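June, 6:40 a.m.

Slept with the window open and woke at five, so I used the time to finish the water log. Rain gauge at the back fence read 33 mm for the week, nearly all of it from one storm. The first barrel filled and overflowed into the second, as planned, but the second barrel's outlet had been left open a quarter turn, and most of what it caught went into the gravel. My error. I have put a strip of tape on the handle to mark the closed position.

Meter reading before breakfast: 1,029. I write it down at the same hour each time, before anyone runs a tap. Overnight movement was zero, so the toilet valve I replaced is holding. The old one had a groove worn in the seat and passed a thin stream that made no sound.

The tomatoes are on the drip line now. Each emitter gets a jar under it for ten minutes, and I compare the levels. Row one is even. Row two drops off toward the far end, with the last three emitters giving a little over half of what the first gives. The Cortés fitting at the tee has a smaller bore than the one it replaced, and I suspect that before I suspect the hose. I will swap it back and measure again. If the drop stays, I will feed the row from the middle.

Trí Bùi came by at noon with the soil probe he promised. We took readings at two depths beside the beans and again under the straw by the squash. Straw wins by a wide margin at the shallow depth and makes little difference lower down. He thinks I water too often and too briefly. His own beds in Lindalden get one long soak and then nothing until the probe says so. I have agreed to try it on one bed only. The peppers stay on the old schedule for comparison.

He also looked at the pump – a Tundow, secondhand – and said the noise is air getting in at the suction side. We took the clamp off, cut the last inch of hose square, and put it back with new tape on the threads. Quieter. The pressure gauge still flickers a bit at startup.

Order for the hardware store: one tee, two end caps, hose washers, a second jar with straight sides. The jar I have been using tapers at the bottom and makes low readings look higher than they are, so all the row two figures need to be redone anyway.

9:15 p.m. Gave the test bed its long soak, 600 seconds by the kitchen timer, then shut off the line at the manifold. The surface had puddled in one corner by the end. That corner sits low and needs a rake before the next run. Probe goes in again at breakfast, same two depths, beans first.

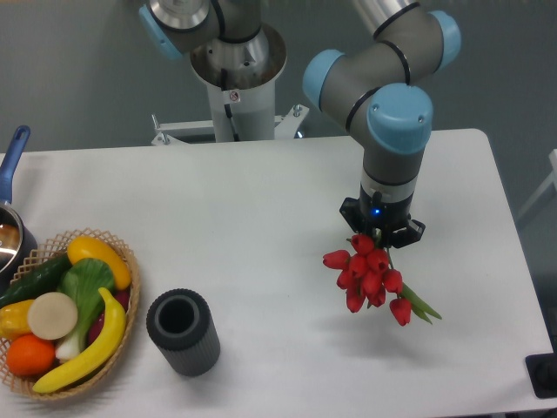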